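4 Einrichten der Snack-Station im Pausenraum

Dieser Abschnitt erklärt, wie Sie die Snack-Station Alent nach dem Aufbau zum ersten Mal befüllen und wie Sie die Nachfüllliste anlegen. Für den Aufbau selbst lesen Sie bitte den Abschnitt 3. Stand des Textes: 7/9/22.

4.1 Was Sie vorher brauchen

- den Schlüssel für das Fach mit dem Vorrat
- die Nachfüllliste (Formular Zarum, liegt der Lieferung bei)
- ein trockenes Tuch
- Behälter für die Sorten, die offen auf dem Tisch stehen sollen

Achtung: Stellen Sie die Station nicht direkt neben eine Heizung. Der Abstand muss mindestens 60 cm sein. Schokolade und Riegel mit Joghurt verlieren sonst schnell ihre Form.

4.2 Sortieren der Packungen

1. Legen Sie alle Packungen auf eine freie Fläche vom Tisch. Machen Sie noch keine Ordnung, Sie wollen erst alles sehen.
2. Prüfen Sie bei jeder Packung das Datum der Haltbarkeit. Packungen mit weniger als 13 Tagen Rest kommen in die Schale »Zuerst nehmen«.
3. Trennen Sie salzige und süße Sorten. Sorten mit Nüssen bekommen immer einen eigenen Behälter.
4. Packungen mit offener oder beschädigter Naht werden nicht verwendet. Notieren Sie diese in der Spalte 4 der Liste.
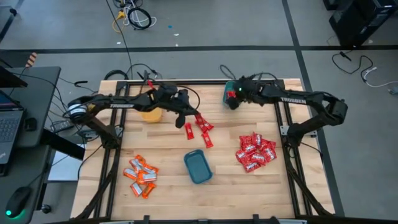 Eusebio Puma: Bei uns hat die Trennung nach süß und salzig nicht gut funktioniert, denn die Kollegen haben alles wieder gemischt. Wir sortieren jetzt nach Preis, und die Nüsse bleiben extra. Das geht mit der Liste auch, man muss nur die Überschrift in der Spalte 2 ändern.

Hinweis zu dieser Anmerkung: Die Sortierung nach Preis ist erlaubt. Ändern Sie die Überschrift aber bitte auf allen Blättern gleich, sonst stimmt die Summe am Monatsende nicht.

4.3 Befüllen

1. Wischen Sie die Behälter innen aus und lassen Sie sie vollständig trocknen.
2. Stellen Sie die Packungen mit dem kürzesten Datum nach vorne, die neuen nach hinten.
3. Füllen Sie jeden Behälter nur bis 3 cm unter den Rand. In die Größe Merrick passen 11 Tüten zu je 25 g.
4. Kleben Sie das Preisschild auf die Vorderseite, nicht auf den Deckel.
5. Tragen Sie die Menge in die Liste ein und unterschreiben Sie.

Vorsicht: Behälter nicht aufeinander stapeln, wenn sie gefüllt sind. Die unteren Packungen werden gedrückt und die Nähte können aufgehen.

4.4 Platz der Behälter auf dem Tisch

Die Behälter sollen so stehen, dass man jeden greifen kann, ohne über einen anderen zu fassen. Eine schräge Reihe braucht etwas mehr Platz in der Tiefe, ist aber bequemer als eine gerade.
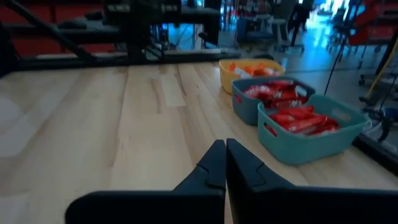 Lassen Sie zwischen zwei Behältern eine Fingerbreite Abstand, damit die Preisschilder sichtbar bleiben. Wenn die Kasse Harkeck verwendet wird, steht diese immer am Ende der Reihe, mit dem Schlitz zur Tür.

4.5 Wenn etwas nicht stimmt

Die Summe in der Liste ist kleiner als die Zahl der Packungen: Prüfen Sie, ob die Schale »Zuerst nehmen« mitgezählt wurde.

Das Preisschild löst sich: Die Fläche war noch feucht. Abwischen, trocknen lassen, ein neues Schild kleben (Bestellnummer 269).

Der Schlüssel dreht nicht: Keine Gewalt verwenden. Wie man den Zylinder wechselt, steht im Abschnitt 6.2.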